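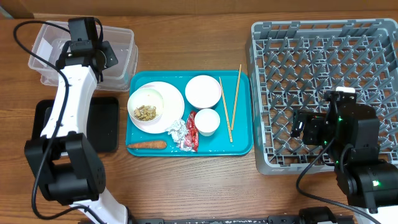 Countertop dishwasher or keep washing by hand?

shivam_lodhi
Posted Aug 31, 2020
We rent a one bedroom, three people eating at home every day now, and the dishes never stop. The landlord won't allow a built-in. I can get a Ullent countertop model for $300 used. It hooks up to the kitchen faucet with an adapter. Has anyone lived with one of these long enough to say if it's worth the space? We have one short counter and the rest is wall.

fourie_flats
I had the Ullent for two years. Washes fine. Plates over a certain size hit the spray arm, so measure yours first. You also can't use the faucet while it runs unless the adapter has the bypass button. Ask the seller about that.

Cutley
I wouldn't. $300 used is too much for something that holds one meal's dishes. A tub of hot soapy water and a rack will do the same job, and you aren't moving a heavy box every time you want to cook.

fourie_flats
It holds more than one meal if you load it right. And you don't have to move it. Mine sat on a rolling cart.

Cutley
A cart is still floor space. He said one bedroom with three people.

shivam_lodhi
The cart could work, there's a gap by the fridge. Our plates are pretty big though. We have no room for a rack by the sink now either, so that goes on the table.

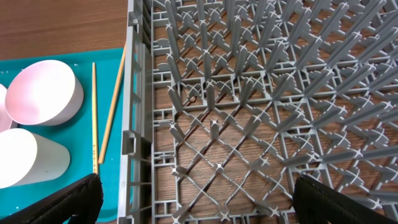
Dish rack on the table, tray to the left of it.

AnkitK
Check your water pressure before you buy anything. I'm on the top floor and mine quit mid cycle until the super fixed the valve. Also look at the aerator threads. Older faucets here have odd sizes and I went through two adapters from Skastis before one fit.

fourie_flats
Second the threads. The bad adapter drips the whole time.

denise623
Does washing by hand really use more water? My mother fills one basin to wash and one to rinse and that's it.

AnkitK
Depends on the person. Two basins is very little. If you leave the tap running like my roommate does, the machine wins easily.

Cutley
Nobody I know fills it all the way before they run it, so I don't buy the savings.

fourie_flats
I ran mine full every night. Can't speak for your friends.

shivam_lodhi
Measured. The dinner plates clear the arm if I put them in the back row. The seller says the adapter has the bypass button but he lost the manual. New ones are $600, so I offered him $250 and I'm waiting to hear back.

AnkitK
Ask him to run a cycle while you're there. Check under the door for drips.

shivam_lodhi
Will do. He's out of town until September.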